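Predaron基金 地域活動助成 中間報告
「Stiditz巡回文庫」2月から夏までのこと
2023年8月11日

ご担当のみなさま、いつもお世話になっています。前回の報告書が「表ばかりで様子がわからない」とのことでしたので、今回は思いきって手紙みたいに書きます。長くなったらすみません(たぶん長くなります)。会計の表は別便でお送りしましたので、ここでは数字は少なめに。

まずは大きなところから。2月の再開から7月末までの貸出は773冊でした。申請書に書いた見込みをちゃんと超えています!うち絵本と児童書が362冊で、半分に少し届かないくらい。去年は子どもの本がもっと多かったので、今年は大人がよく借りるようになったということです。とくに料理と園芸、それから時代もの。上下巻の上だけがずっと戻ってこなくて下巻がさみしそうにしている、というのも相変わらずで、これは来期の課題に入れておきます。

巡回先はGrirnachの町なかが二か所、Stiditzの谷が三か所、それと坂の上の旧郵便局前です。旧郵便局前は申請のときには入っていませんでした。春に道が通れるようになってから試しに寄ってみたら、待っていてくれる人がいたので、そのまま定期の停車場所にしています。燃料代はその分だけ増えましたが、車両費の中でおさまっています。変更届が必要でしたらお知らせください、すぐ書きます。

棚のことも書いておきます。Krawczykから譲ってもらったワゴン車は荷室の天井が低くて、前の車の棚がそのままでは入りませんでした。それで棚板を一段減らし、手前に少し傾くように付け直しています。走ると本が前に寄ってくるのが悩みだったのですが、傾きを逆にしたらずいぶんおとなしくなりました。一日走るとどこかしらネジがゆるむので、巡回の前の晩に締め直すのが習慣になっています。
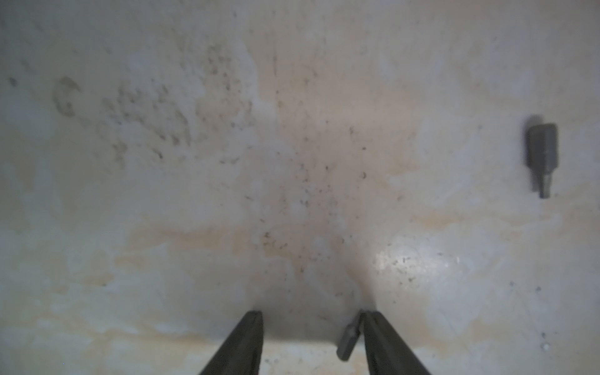

もっと字の大きい本はないの、目が疲れて二ページで寝ちゃうんだよ、と谷の停車場所で言われたのは三月のはじめでした。これは一回きりの話ではなくて、そのあと別の場所でも同じことを続けて聞きました。それまで大活字本は棚の隅にほんの少し、しかも推理小説ばかり。そこで図書購入費の使いみちを組み替えて、大活字本を110冊入れました。申請時の内訳では児童書の買い足しになっていた分です。五月にメールでご相談して了承をいただいた件ですね、その節はすばやいお返事をありがとうございました。

入れてみたら、まあよく動きます。返ってきた本を棚に戻す前に次の人が持っていく、という日もありました。いちばん人気は意外にも随筆で、短いから寝る前にちょうどいいのだそうです。歴史小説は重い、と言われます。中身の話ではなくて本の重さの話です。大活字になると分冊でもけっこうな厚みになるので、布団の中で持っていられないんですね。選ぶときに厚さを見る、という発想が私にはまったくなかったので、次の注文からは書店さんに重さも聞くようにしました(電話口で笑われましたが、ちゃんと量ってくれました)。

それから貸出カード。紙のカードをやめて電子の管理に移す、と申請書に書きました。書きましたが、正直に申し上げて半分しか進んでいません。町なかの二か所は端末で処理できています。谷に入ると電波が切れたりつながったりで、読み取りのたびに待たせてしまい、雨の日に列ができたのがこたえました。いまは谷では紙に書いて、夜に打ち込んでいます。二度手間ですが、打ち間違いはほとんど出ていません。電波がなくても使えるソフトを二つ試しているところで、秋のうちにどちらかに決めるつもりです。この項目の予算は手をつけずに残してあります。

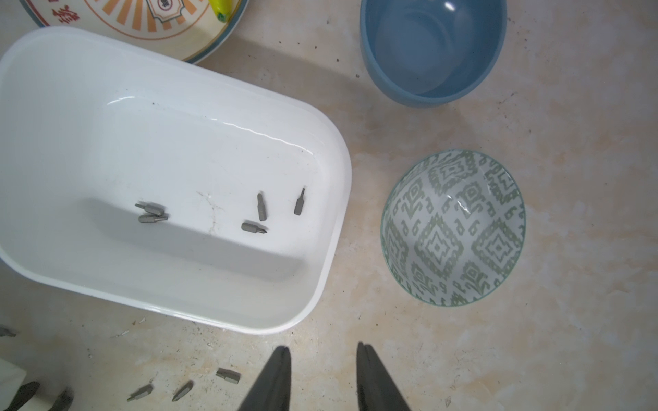 読み聞かせの会は、予定どおり月に一度、Grirnachの集会室を借りて続けています。六月の回だけは集会室が水漏れで使えず、ワゴン車の横に敷物をひろげてやりました。風でページがめくれるし、トラクターが通るたびに中断するしで、どうなることかと思ったのに、いつもよりよく聞いてくれたんです。犬まで座っていました。来年の計画には外でやる回を最初から入れておこうかと思います。敷物代が少しかかりますが、備品費の残りで買えます。

参加はいちばん多かった六月の回で、大人も入れておよそ80人。これは夏祭りの準備と重なっていたせいもあるので、実力というよりおまけだと思ってください。ふだんの回はもっとこぢんまりしています。こぢんまりのほうが質問がたくさん出て、私はそちらも好きです。

困っていることも書きます。返却の遅れです。督促のはがきは角が立つので出したくない、という話は去年の報告にも書きましたが、今年は停車場所に「待っている人がいる本」の一覧を貼ってみました。借りている人の名前はもちろん出しません、題名だけ。貼った次の巡回で長く戻らなかった本がまとまって戻ってきたので、効き目はあるみたいです。貼り紙がつづくと見慣れてしまうかもしれないので、紙の色を変えながら様子を見ます。

もうひとつ、寄贈本。ありがたいのですが、百科事典の端本と古い旅行案内が集まりすぎて、置き場所が限界です。春に受け入れの決まりを一枚にまとめました。この十年に出た本で、書き込みがなく、においがついていないもの。においの項目は入れるかどうか迷って、入れてよかったです。燻製小屋にあった本を箱で受け取ったことがある方にはわかっていただけると思います。決まりに合わない本は、年に一度の古本市に回して、売上はそのまま購入費に足します。今年の市は九月の終わりの予定です。
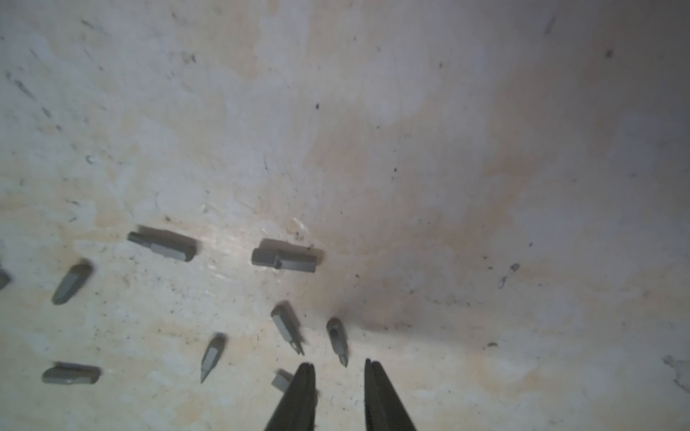
古本市をやるなら旅行案内は捨てないでほしい、あれは地図だけ眺めるのが楽しいんだから、という声が停車場所の意見箱に入っていました。なるほどと思って、旅行案内だけは一箱まとめて売ることにします。値段は重さで決めます。意見箱にはほかに、停車時間をあと十分のばしてほしい、漫画を増やしてほしい、夕方にも来てほしい、というのが何通かずつ。停車時間は七月から坂の上だけ十分のばしました。漫画は続きものを途中まで買うと恨まれるので、短く完結しているものから少しずつ。夕方の便は、日が短くなると谷の道がこわいので、今期は見送らせてください。

お金の話をひとことだけ。全体としては申請額の範囲でおさまっていて、車検の費用が見積もりより高かった分を印刷費の残りで埋めています。利用案内を新しく刷るつもりだったのを、去年のものに訂正の紙を貼って使いきることにしたからです。停車場所が増えたのに案内が古いままなのはちょっと格好がつかないのですが、まだ束で残っているのを捨てるのもどうかと思いまして。次の年度のぶんは最初から余白をとった案内にして、停車場所が変わっても書きこめるようにします。

これから年末までの予定です。九月に古本市、十月に貸出ソフトの決定、十一月には谷の小学校で一日だけの出張文庫をさせてもらいます。学校からは図鑑を多めにとのご希望で、手持ちでは足りないため、Grirnachの図書室から借りられるよう話をしています。冬の巡回は、雪の量を見て回数を減らすかもしれません。減らす場合は前もって停車場所に貼り出し、一度に借りられる冊数を倍にします。去年これをやったら冬ごもりの買い出しみたいだと喜ばれました。

ご訪問いただける件、十月でしたら坂の上の停車場所がいちばんおすすめです。景色がよくて、利用する方もゆっくりしています。ただし坂の途中から舗装がなくなるので、歩きやすい靴でお越しください。駅まではワゴン車で迎えに行きますが、助手席の足もとに返却箱を置いているため、少しきゅうくつかもしれません。日程の候補をいくつかいただければ、巡回のほうを合わせます。

Stiditz巡回文庫 運営担当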